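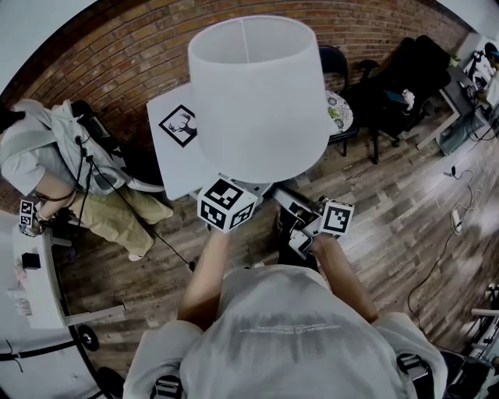
Home & Work | Gadgets and Machines

Search this site Enter keyword Go

Robot butler still learning about lamps

Print this story | E-mail to a friend

Anyone hoping to hand over the dusting by Christmas may want to hang on to the duster. Gavach, a small firm which wants to sell machines that tidy up after people, says its robots can now put a cushion back on a chair, clear a side table and, on a good day, straighten a lampshade. It would like a little longer before anyone asks about the stairs.

The firm gave an update on its work in March, at an open afternoon for shopkeepers and letting agents who might one day be customers. There was coffee. It was made by a person.

Most of the teaching is done by people too. Staff wear a harness and pick up a gripper in each hand, then go about ordinary jobs as though those were the only fingers they had been given. The movements are recorded and fed to the software, which is meant to work out from enough of them what tidying is. The black-and-white patterned cubes on top of the grippers help the system keep track of where each hand is.

"You find out very quickly how clever your thumb was," said Iraís Carrillo, who runs the recording sessions. "I went home after my first week and spent ages admiring myself opening a jar."

Gavach asks for 300 recordings of a chore before it will let a robot try it. The lampshade has had 486 and counting. Shades are light, they tip, and they are happy to turn when all you wanted was for them to move across a bit. A table can be bumped and will mostly stay where it is. A lamp has other ideas, and a flex. 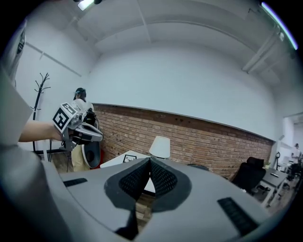 Carrillo's colleagues have come to talk about the lamp as some offices talk about the photocopier. Su-bin Bang, who joined the firm from a hotel laundry, said she could do it in her sleep with bare hands and had once taken three goes at it with the grippers. She was not embarrassed. The bad goes are kept as well, she said, as long as they are marked as bad, and the software seems to get something out of them.

How the machine itself does is another matter. In the firm's own trials last month it was given 25 attempts at setting a crooked shade level and managed 20 of them. That sounds all right until you picture the other five in your front room. Gavach counts a chore as learned when the robot gets through a whole set without a person stepping in, and by that measure the lamp is still on the to-do list, along with bed-making, anything with a zip, and the inside of the fridge.

Pascal Wiegand, the firm's head of testing, would rather be asked about cushions. Cushions forgive. You can grab one more or less anywhere and drop it from a small height, and it will look as if you meant it. He thinks a robot that does cushions, remote controls and empty mugs could be useful in a holiday let within a couple of years, provided the mugs really are empty.

The shop floor is a bit further along, if you are not fussy about which shop. Trimance, a homeware seller that has been lending Gavach stock to practise on, had one of the machines in its back room over the winter to put boxed goods on shelves. Florian Lüthi, who manages the branch, was fair about it. It was steady, he said, and it never once asked to swap shifts. It was also slow enough that his Saturday lad used to finish his own bay and then go over to watch.

"He'd stand there with his arms folded like somebody's dad at a building site," Lüthi said. "In the end I had to move one of them."

Boxes turned out to be the easy part. Trimance sells a lot of things that are not in boxes, among them wicker, which the robot gripped too hard, and glass, which it was not allowed near. Items put down in the wrong aisle by customers were a puzzle it did not know it had been set. It left them where they were, and in that respect Lüthi felt it had fitted in well with the team.

There is competition. Skastska, which makes a wheeled machine for picking up towels in gyms, says it will move into homes next year, starting with laundry. It has shown a film of a shirt being folded. It has not said how long the film was before somebody edited it, and did not reply when asked.

Aurelio Ochoa, who has run the cleaning firm Meléndez for most of his working life, went along to the Gavach afternoon to see whether he ought to be worried. He had a go with the grippers himself and tried to straighten the lamp. It took him a while — he wanted that put on record, with his reasons, which had to do with the handles — and he came away fairly calm about his trade.

What he would pay for, he said, is something that moves furniture away from the wall and puts it back again. His staff do the cleaning perfectly well once they can get at it. He has told Gavach this. Wiegand wrote it down, then asked how heavy the furniture was, then crossed something out.

Prices have not been set. Gavach will only say that the first machines will be rented by the month and will come with a telephone number to ring. It is looking for more people to wear the harness in the meantime, for half-day sessions with a sit-down in the middle. No experience is needed, though applicants should be able to lift their arms to shoulder height and keep them there for a bit. Next on the list, after the lamp, is making the bed.

Print this story | E-mail to a friend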